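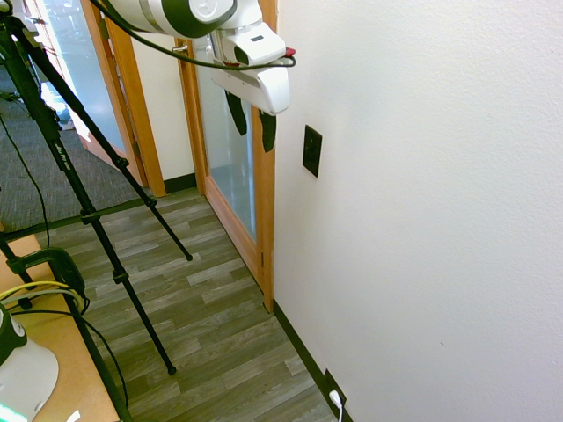

Ticket 3821 – Black wall plate, room at Lundale

Opened by: Getsemaní Esquivel
Date: 9 November 2023
Status: waiting for electrician

Problem
The lights in this room go off by themselves after some minutes. I think it is the circuit behind the black plate on the white wall. In the building plan it is marked as number 80, but I am not sure if it is a switch or only a blank cover.

Log
1. Changed the bulbs. No difference.
2. Asked Cortés for the wiring plan. They sent the one from March – it does not show this plate.
3. Reset the breaker. The lights stayed on for one afternoon, then the same problem.

Please do not paint over the plate. The wall has a fine texture and it is difficult to repair, so cut the paint line carefully before you remove anything. The black baseboard can stay.

Related: ticket 3734 (hallway lights)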